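Call for Participants: Workers Whose Jobs Are Being Used to Train Machines

Posted 20 May 2020
Study lead: Gertraud Bachmann
Interviews and site visits: Ye-seo Yoo, Tae-yang Woo

We are looking for people who work at a bench, a packing table or a sorting line where some kind of automation has been brought in, or where you have been told it is coming. We want to hear what it has done to your day. We do not represent the company that makes the equipment, and we are not going to ask you to say nice things about it.

Background

Last November the packing shop at Waltano started asking bench staff to do part of their shift with hand-held grippers. You hold the tool, you pick up the item with the tool's two fingers, you put it down, and the recording goes to Drultik, who say they will use it to teach a machine to do the same. Staff were told this would "free people up for more interesting work." Six months on, we have asked three different managers what the interesting work is and have had three different answers, one of which was inventory.

Maybe it will go fine. Some people at the shop like the grippers and say it makes a change. Others say their wrists hurt, that they are slower with the tool than with their hands, and that the slower numbers still show up on the same weekly sheet as before. A few would like to know who owns a recording of how they do their job. We think that is a fair question and we have not seen it answered in writing.

Most of what gets published about this kind of project counts picks per hour. We would like to put together something that starts with the people doing the picking.

Who can take part

You can take part if you are 18 or over and have done hands-on work in the past year at a site where any of the following is going on:
- staff record their own work with grippers, gloves or cameras
- a robot arm does a job that a person used to do
- a person now watches, resets or cleans up after a machine
- automation was announced and then went quiet

Temps and agency workers are welcome, and so are people who have left. You do not need to be against automation. If you think it has made your job better, please come and say so, but expect to be asked how.

Supervisors are not eligible for this round. Gun-woo Yeo is planning a separate one for them.

What we ask of you

One interview of 90 minutes, by phone or video, in English or Korean. After that, a short work diary for 2 weeks: a few lines at the end of each shift about what you did, what the machine did, and who fixed it when it stopped. Spelling does not matter. Pictures of tools and work surfaces are useful, faces and screens are not, and please follow your site's rules on photos.

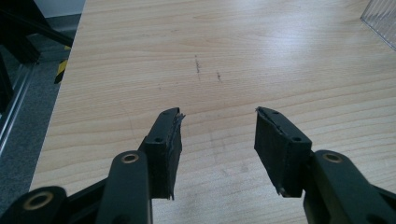 Two-finger hand-held gripper at a wooden work table. Note the frayed padding on the jaws.

Small details like that padding are what we mean by useful. Who notices it, who orders a new set, and does the time come out of somebody's break? Put it in the diary.

What you get

$90 for the interview and the same again for a finished diary. You are paid for the interview even if you stop halfway through. We would rather pay more, but that is the grant.

Your name, your employer and your site will be left out of anything we publish. Waltano staff should know that management is aware of the study – they have agreed not to ask who signed up, and we have that in a letter you can read before you decide. Neither Waltano nor Drultik is paying for this work or will see the interviews.

How to sign up

Call or text the study line at the Keduneck Center and ask for Ye-seo Yoo or Nam-gil Yoo. Please use your own phone and not a work one. Tell us what kind of job you do, which shifts you work and when it is safe to call back. We will send you the consent form before the interview, and you can drop out at any point without giving a reason.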